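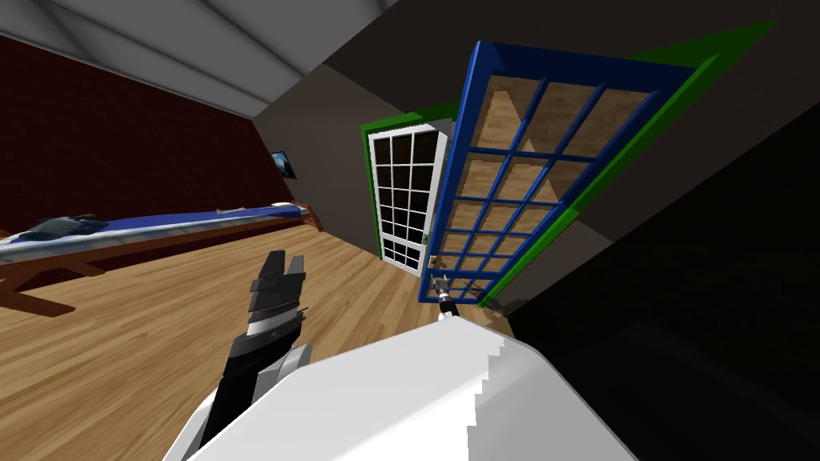
Bedroom fire and electrical check, furnished rentals, Satlow building. Filled in by Todor Dumitrescu in June, comments to Raphaël Delaunay before the keys go out. One sheet per unit, starting with the sleeping room. Mark each line OK, FIX or N/A and write something next to every FIX. Dark walls, like the maroon one in this bedroom, need a flashlight held flat against the surface when checking for scorch marks near outlets. Anything hung on the wall near the bed, such as the small dark frame, gets a gentle pull at the bottom.

1. Smoke alarm, sleeping room
Test button held until it sounds. OK.
Date of manufacture legible on the back. OK.
Comment: Raphaël wants the date copied onto the unit card as well. Done.

2. Smoke alarm, hallway
Test button. FIX.
Comment: Chirps but does not go to full alarm. New battery made no difference. Replace the whole alarm. Storix has the same model in stock, order 4 so we have spares for the upper floor.

3. Carbon monoxide alarm
Present outside the sleeping room. OK.
Comment: Plugged in behind a chair last year. Now at an open outlet. Leave it there.

4. Outlets and cords
Cover plates tight, no cracks. OK.
No extension cord used as permanent wiring. FIX.
Comment: Tenant had a heater and a lamp on one cord under the rug. Cord removed. The heater is 1000 watts and goes straight into the wall or not at all. Put this in the welcome letter, second page, where the trash days are.

5. Breaker panel
Door opens fully, nothing stored in front. OK.
Circuits labeled. FIX.
Comment: Two labels are in pencil and one just says "other." I traced it to the bathroom fan. Needs a printed label.

6. Hot water
Temperature at the kitchen tap after three minutes. OK.
Relief valve pipe points down and is not capped. OK.
Comment: Heater is a Jirkness. Work order 2444 is still open for the drip at the drain valve. A pan is under it. Raphaël, please call them again, I left two messages. 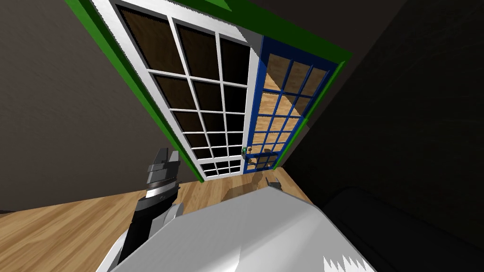 7. Doors and way out
Each door on the exit route has to open all the way by hand, without a key from the inside. Look at the hinges, the latch, the bottom edge and the floor under it. On glazed doors, press lightly beside every pane and listen for a rattle. With a lot of small panes, as on the white French door and the blue one next to it, go row by row from the top or you will lose your place. Check the low panes for a safety glass mark in the corner. If there is no mark, write "unknown" and do not guess.
Comment: Koutsoukos quoted 200 dollars to come out and look at the glass in the building. Price covers the visit only. I would say yes. We have no paperwork on any of it.

8. Windows
Sleeping room window opens without tools. OK.
Sash stays up by itself. FIX.
Comment: Drops slowly from the halfway point. Tag it until the balance is changed.

9. Extinguisher
Needle in the green, pin and seal in place. OK.
Comment: Bracket screws were loose. Tightened.

10. Stairs and landing
Handrail solid from top to bottom. OK.
Lights work from both switches. OK.
Comment: Bulb at the landing is dimmer than the others. Legal, but change it next time someone has the ladder out.

Open items: 2, 5, 6, 7, 8. Item 4 is closed once the letter is updated. Recheck by Raphaël, initials in the right-hand column.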